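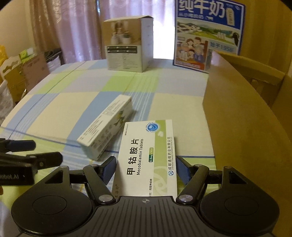 A box of mecobalamin tablets, labeled in Chinese and English, on a plaid tablecloth.

FOR IMMEDIATE RELEASE

Idach Questions the Case for Home Medicine Organizers

Storkbridge household survey finds little to support "clear the table" advice

STORKBRIDGE, 16 May 2021 – Makers of pill drawers, stackable bins and label-it-yourself jars have spent years telling people that a medicine box on the kitchen table is a problem waiting to be solved. Idach, the Storkbridge household advice service, went looking for the evidence and did not find much of it.

In a survey of 723 households in Storkbridge and neighboring Pladitz, 437 said they keep at least one medicine on or beside the table where they eat. Asked why, most gave the same answer: they take it with a meal and that is where they will see it. Few described the arrangement as a mess, and fewer said they wanted to buy something to fix it.

"We were told to expect chaos, and we got a lot of people with one box next to the salt," said Ottilie Holzer, who directs the survey program at Idach. "If a product is sold on the promise that it will make you safer, I would like to see the part where somebody checked."

Idach also looked at 9 organizers sold for home use and asked each seller what the safety claims on the packaging were based on. The replies pointed to customer reviews, to general statements about tidy homes, or to nothing in particular. None included a comparison with leaving the medicine in the carton it came in.

That carton does a good deal of work. It gives the name of the medicine, the strength and the number of tablets, and often the company that made it. The box shown with this release carries its name in two languages and reads 0.5mg x 90片 (90 tablets) on a small green label. Tip the contents into a matching jar and that information goes in the trash unless someone copies it out by hand.

According to the survey, people often don't. Of the households that answered, 194 said they had moved tablets out of the original packaging in the past year and no longer had the box. Idach did not ask whether anyone had come to harm as a result and makes no claim that they did. The service does think it odd that an industry built on safety should encourage people to throw away the label.

The two-language question deserves more attention than it gets. Many homes in the survey area hold medicines bought in more than one country, or bought by one member of the family and handed out by another who reads a different language. A carton printed in both can be read by either person. A jar marked "Dad, mornings" can't be checked by anyone, including a pharmacist on the phone.

"I sort my mother's tablets every week, so I do understand the appeal of a nice row of containers," said Lindsay Nepia, who wrote the household guidance published with the survey. "Weekly pill trays are useful for some people. My quarrel is with the idea that the tray replaces the box. Keep the box."

The guidance is short, and Idach admits there is nothing in it to sell. It asks households to:

Leave tablets in their original carton until they are needed, and keep the carton even if a weekly tray is used.

Put the box down with the name and strength facing up.

Keep all medicines out of the reach and sight of children. In a home where children live or visit, that rules out the table between doses, however handy it is.

Check the storage directions on the pack before choosing a spot. A kitchen may be too warm or too damp for some products.

Take any question about what a medicine is for, or how much to take, to a pharmacist or doctor. The survey covers where things are kept and has nothing to say about treatment.

Idach is aware that its own figures have limits. Households described their own habits, and people tend to be kind to themselves when they do that. The answers came from two towns and should not be stretched to cover the whole country. Sellers of organizers are welcome to produce something better, and Idach will publish any test results they send, with the method attached.

The survey was paid for by the Harawira fund for household research, which had no say in the questions or the wording of this release. No maker or seller of medicines or storage products contributed money. Any medicine named or shown here is included without recommendation.

Full tables, including the replies from sellers, will be released in July. Printed copies of the guidance are available from the Idach office in Storkbridge at no charge.

Press contact: Ottilie Holzer, Idach, Storkbridge

###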